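# Leave the competition out of the first year

Every spring the robotics club at Lalgate sends a team to the Mundell meet, and every spring some parent asks me why the first-year students aren't on it. I help run the club on weeknights, and I'm the one who argued for keeping them off. I still think it was the right call, and I want to set out the reasons properly.

First-years work on arms. They print them, wire them, and spend the rest of the year getting them to pick up small things. 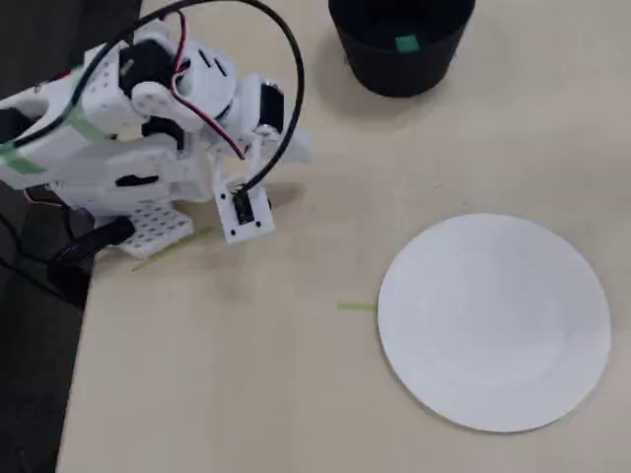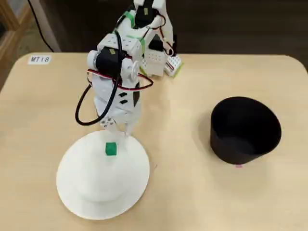
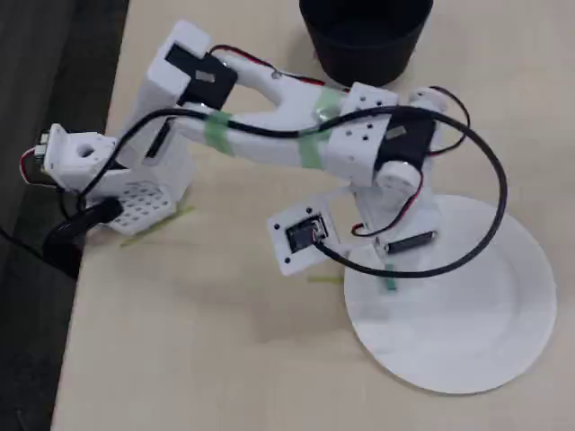 A student who joins in the fall can have an arm moving within a few weeks. Having it move where you want is a much longer job. Servos get mounted one notch off. Cables that were fine with the arm at rest pull tight at full reach. A gripper that closes well in the air closes badly near a tabletop. All of this is ordinary, and all of it takes time to find.

Competition takes that time away. I saw it in the two years when we did let first-years enter. The Mundell rules are posted in the fall and the meet is in May, which sounds generous. But once there is a score, students start building for the score. One team had an arm that overshot on every third or fourth reach. They never found out why. They wrote a pause and a second attempt into the program, and it worked well enough to place. I don't blame them, and the judges were right to give them the points. They came back the next year and could not explain their own machine.

Under the rule we use now, a first-year team has to run the same pick 100 times and write down what happened on each one. They do it over several evenings. A recent group logged 19 misses on their first full run. They sorted the misses by cause, fixed what they could, and started the count again. By the time they had done a second 100 they knew that arm better than I did. The log is dull to read and I would put it in front of any college admissions office.

There are fair arguments against me. The strongest is that students like to compete, and some of them leave when they find out they have to wait. We lost 3 that way last year, and one was very good. I have no answer to that except that I would like to have kept her. The Flultham club across the county puts everybody in from the first month, and their numbers are better than ours. Their students also seem happy. I have visited twice and the place is loud in a good way.

Another argument is that a deadline teaches something too. It does. Anybody who goes on to build things for a living will have to ship them before they are ready, and learning to live with that is worth a lot. I only think it should come second. A person who has never seen a problem through to the bottom doesn't know what they are giving up when they settle for the workaround.

Cost comes into it as well, though I try not to lean on it. The meet means a bus, entry fees, and a spare of every part that might break. The same money keeps the printer in filament and buys replacement servos for a long stretch. First-years go through a lot of servos.

Some parents have suggested a middle course – an open evening in the spring where the younger teams show their arms without a ranking. I'm for it, with one condition. The logs should be on the table next to the arms, misses included, and visitors should be free to read them. If a parent asks a student about miss number 12 and the student can tell them what caused it, I will count that as a better result than a ribbon from Mundell.

The older students can keep the ribbons. They have a case for them by the stairs, and there is still room on the bottom shelf.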